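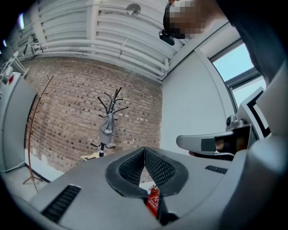
What is eclipse plumage?
It's the dull set of feathers that drakes of many duck species wear for part of the summer and early autumn, when they look a lot like the females.

Eclipse plumage

Eclipse plumage catches nearly everyone out at first, and it certainly caught me. I spent most of one August on the reservoir at Pustitz wondering where all the male Mallards had gone. They were right in front of me, of course, brown and scruffy and keeping their heads down!

Why it happens

Ducks, geese and swans mostly drop all their main flight feathers at once, and until the new ones grow they can't fly. For a Mallard that means three or four weeks stuck on the water or skulking in the reeds. A bright green head is not much help at a time like that, so the drake swaps his smart body feathers for drab ones before the wing feathers go. Females moult their wings too, usually later, once the young are off their hands.

Once the wings have grown back he starts a second change of body feathers, and by late autumn most drakes are in full colour again. This is why ducks pair up in winter, long before most garden birds are thinking about it.

Telling the drakes apart

The bill is the best place to start with Mallard. A drake in eclipse keeps a plain yellowish or olive bill, while the female's is orange with dark marks (very variable, mind you). With Wigeon, look at the wing — an adult drake keeps his big white forewing patch all year, and it shows well when he stretches. Shoveler are harder work. The drakes go through a patchy stage in autumn with a pale crescent on the face, and I've twice had people call me over for something rarer.
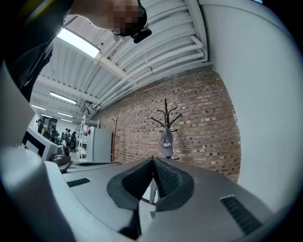

Hand-held gripper, showing the two finger pads and the ribbed vent slot.

Teal are the ones I still get wrong. In September I mostly write "Teal" in the notebook and leave the sex column blank, and Halima Ogola, who taught me most of what I know about ducks, does the same.

Moult gatherings

Some species travel to a favourite spot to moult. Shelduck are the famous case, with huge numbers going to the Wadden Sea each summer. On a much smaller scale, Borkent Pool draws Tufted Duck and Pochard from all over our district. The highest count I know of there is 3,079 birds, made by Ignacio Benítez from the old pumping station, and he went through them three times before he'd let me put it in the report. A more normal year brings far fewer, and in dry summers we've had only 200.

Frade Marsh, 10 miles further on, has hardly any moulting ducks in spite of looking perfect. My own guess is that there's too much disturbance from the path on the north bank, but I've no proof of it.

Late birds

Young drakes and late moulters can look odd well into winter. I saw a drake Shoveler at Vurumine on Dec 22, 2021 that was still half brown on the flanks, and there was another, probably a first-winter, in February. Birds like these are worth a second look, and a note on the bill and wing is more use than a guess at the age.

See also: Moult; Moult migration; Dabbling ducks; Wing-clapping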